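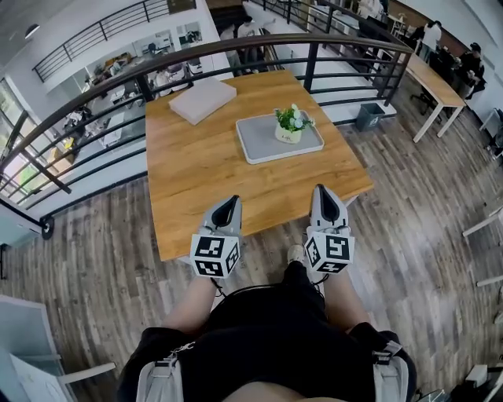 Chapter 3
Tables That Belong to No One

Every office has a floor plan, and every floor plan has a table the architect put in because there was space left over. It sits on a landing or beside a railing. It is too small for a meeting and too exposed for a private phone call. On the drawing it is usually labeled "informal," a word that in this trade means the budget ran out before the ideas did.

This chapter is about such tables and the people who end up at them. In Chapter 2 we dealt with the assigned desk, where the rules are fairly clear: it has a chair, a screen and an owner who will notice if you move the stapler. The shared table has no owner. It often has a potted plant, which tells visitors that somebody has thought about the table at least once. A plant on its own tray tells them that somebody has also thought about water rings.

A mezzanine makes the matter more interesting. Put a square wooden table next to a railing, with desks on the floor below and colleagues standing about within earshot, and you have built a balcony seat at a very slow play. Some workers love this. Others last one morning. Anwara Patwary, whose study of the Cistevance offices we will return to in Section 3.4, logged 2,431 separate visits to open tables and found that people chose the chair facing the railing first, then complained about the noise coming over it.

Things left on the table matter as much as the people. A white box in the far corner can hold a seat for an entire afternoon. It need not contain anything. At Savlow, staff were asked to clear shared surfaces when they left, and they did so faithfully, by moving their belongings to the next shared surface.

By the end of this chapter you should be able to:

Tell a shared table from an abandoned one.
Explain how a railing, a window and a plant change where people sit.
Sketch a landing for up to 70 users without placing a chair where the door opens.

Before you read on

Find a table in your own building that has no assigned user. Sit at it for one class period and write down what was on it when you arrived, what you added, and who looked at you as if you had taken their place. Keep your notes. You will need them for the exercise in Section 3.2.

3.1 Edges and Middles

Given a choice, most people sit at an edge. The middle of a room offers good light and easy access from all sides, and the second of these is the trouble.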